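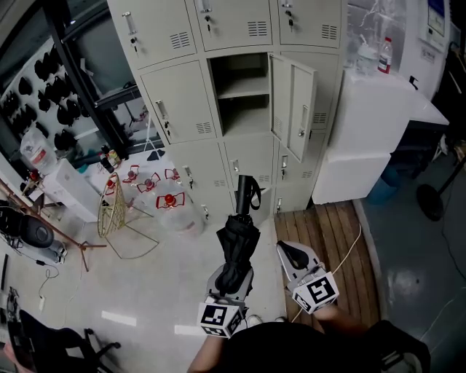 Umbrella in the left gripper, right one free for the locker door.

I finally got a proper go with the two hand-held grippers, and I have opinions! We've been calling the pair Joler, after the old project folder, and the name has stuck whether Raíssa likes it or not.

The umbrella was her pick. I wanted to start with a water bottle (easy, round, boring), but she's right that a folded umbrella tells you more. It's long, it's top-heavy if you grab the wrong end, and the fabric squishes under the pads, so you keep squeezing past the point where you'd stop with your own fingers. My left wrist was complaining after 62 grabs. The marker cubes on top don't help there – you feel them every time you tilt.

Lockers are a whole other thing. Those recessed pulls are shallow, and I kept coming at them too flat. Abenezer turns his whole forearm before he closes the fingers and gets it much more often than I do, which is annoying.

Then there's the view from the gripper camera. It's so wide that the ceiling bends over like a tunnel, but I love how much of the room it keeps, lockers and all, with the umbrella right in the middle.

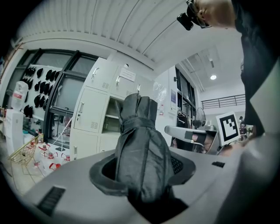

What I'd change

Softer pads first, then a lighter cube. Pirjo wants to try the Skuvico fingers in September and I'm all for it, as long as somebody else does the first 90 grabs.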